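Sep 8, 2019
Bimanual cell, Tedeck project. Entry by Delia Pană; reviewed by Ionuț Stoica.

Purpose: to determine whether the policy trained on the July demonstrations (Wolby set, 400 episodes) holds up when objects that play no part in the task are left on the table. The task itself is unchanged: a small wooden peg and the red box. Each condition is 30 trials, with the same checkpoint throughout.

Clutter for condition 2 comprises the red cup with the marker standing in it and the flat sponge pad. Both arms remain powered in all conditions.

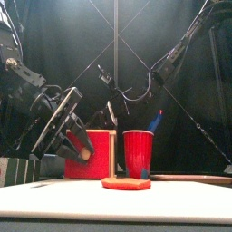
Scoring follows the Janevine sheet. A trial is a success only if the peg is released inside the box without contact between the grippers. A dropped peg is a failure, even where the arm recovers it – this departs from the July scoring, and the two tables should not be merged.

Stoica asks that the chunk length be held fixed until condition 2 is complete. Agreed. The shorter chunk will be run afterward as a separate condition.

Outstanding: re-zero the left wrist before the next block; confirm with Siddiqui which calibration file was loaded; copy logs to the shared drive under run 1987.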